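Call for players: pedal steel, fiddle and one patient drummer

Viment is a country band, more or less. We have a songwriter, a bass player, a van with one working window and a second album called Pallum that was meant to be finished last November. We are now looking for three people to help us get it over the line and then play it in front of paying customers, or at least customers.

The first record, Stikach, sold 319 copies, a figure we quote often because it was higher than our families could account for. It was slow and sad and had a lot of brushes on it. Pallum is louder. There are eleven songs, most of them in keys a fiddle player will forgive, and one waltz that has changed time signature twice since Easter and may do so again. 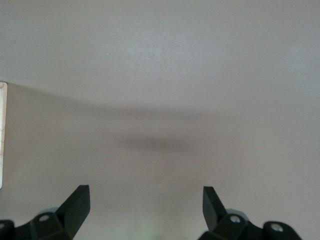 We want a pedal steel player first. You should own your instrument and be able to get it up a flight of stairs, as the rehearsal room is on the second floor and the lift belongs to the dentist. Lap steel will be considered if you argue for it well. The fiddle player should be happy singing the high harmony and happy being told it's too high. The drummer needs to play quietly for long stretches and then, on the last chorus of Ki, very loudly indeed. Ki is the single. It was written as a ballad and has come back from every rehearsal a bit faster.

Age, hat and postcode are of no interest to us. You don't need to have grown up near a horse. We do ask that you can learn a song from a rough demo, turn up when you said you would, and tell us when a bridge isn't working before we've recorded it eight times. Reading charts is handy. Our charts are in Kevser's handwriting, so it's also a test of character.

Rehearsals are one evening a week until the recording, then two full weekends in the studio, then a run of small halls and pubs through November. The longest drive on the run is 127 kilometres each way and we share the petrol. There will be pies. 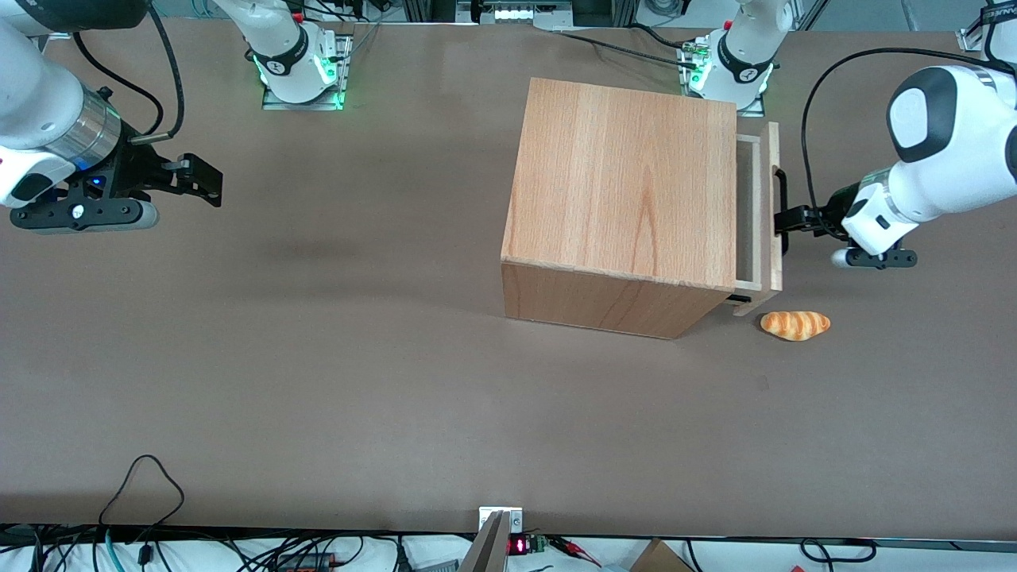

Money, then. The recording pays a flat $2000 per player, half when we start and half when the last overdub is done, and that part is in writing. Live shows are an even split of the door after the sound engineer, who gets paid first and knows it. Nobody is made to sell T-shirts. Songwriting credits stay with whoever wrote the song, but if you come up with the riff everyone hums on the way home, we'll talk about it properly. We keep the band's accounts in a system no more advanced than a shoebox, and you're welcome to look through the receipts whenever you like. Most of them are for strings.

To put your name forward, send us two recordings of you playing. One should be something you're proud of, in any style. The other should be you playing along to a country song you like, recorded on a phone if that's what you've got. Please don't pay for studio time on our account. Add a few lines about what you've played in before and which evenings you can't do. If you've been thrown out of a band, you may leave that off, though we do enjoy those stories.

We'll listen to everything, start to finish, including the ones with the dog barking. People we'd like to meet will be asked along for an hour's play with the band: two songs from Pallum, sent to you a week ahead, and one we'll make a mess of together on the spot. You'll get a yes or a no either way. We've all sat by a phone waiting on a bloke called Gaz and wouldn't wish it on you.

Send recordings and questions to Kevser Canpolat, who writes the songs and answers the email, usually after midnight. Put the name of your instrument in the subject line.

Posted 2021-06-07. Open until all three spots are filled.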